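Dadham Toy Library: Frequently Asked Questions

Last updated September 2018

Who can join?

Anyone who looks after a child under eight and lives in Dadham or Venell. Grandparents and childminders can join in their own name. Bring one proof of address to your first visit.

How much does it cost?

Membership is £12 a year per household. There is no charge per toy. Childminders pay £20, which covers all the children in their care.

How many toys can I borrow at once?

Up to four, plus one jigsaw. Ride-on toys count as two. The full catalogue has 1,334 items in it, and you can look through the printed copy at the desk.

How long can I keep them?

Three weeks. You can renew once by phone or email unless another family has reserved the toy.

Where do I find you?

We are in the ground floor room at Grabowska House, next to the dentist. The 59 bus stops outside. Prams can be left in the hallway but please keep the fire door clear.

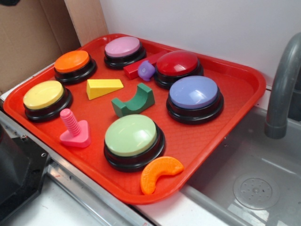
Do I need to clean toys before I bring them back?

Yes, please. Wipe hard plastic with warm soapy water and let it dry fully before you bag it up. Anything that takes batteries should only be wiped with a damp cloth, never put in the sink. Sets made of mixed pieces are easiest to sort on a tray with raised edges, like the red one by the sink, where push-button buzzers and a small wooden block can sit together without rolling off. Wooden toys should not be soaked. Fabric toys have a washing label sewn in, and dressing-up clothes go through a cool wash.

What if a piece is missing?

Tell us when you return the set. Each bag has a contents card, so check it at home first. We do not charge for a single lost piece unless the toy can't be used without it. Pieces found later can be posted through the letterbox in an envelope with the toy number on it.

What if something breaks?

Stop using it and bring it back with all its parts. Fair wear is expected. We may ask for something towards the cost if a toy has been left outdoors or chewed by a dog.

Are batteries included?

No. The contents card tells you which size to buy. Take your own out before returning the toy.

Do you accept donations?

Yes, if the toy is complete and has a safety mark. We can't take soft toys, car seats or cot mattresses. Large items need to be agreed beforehand because storage is short.

Who prints the catalogue?

Drukmont, on Venell Road. The next edition is due in November.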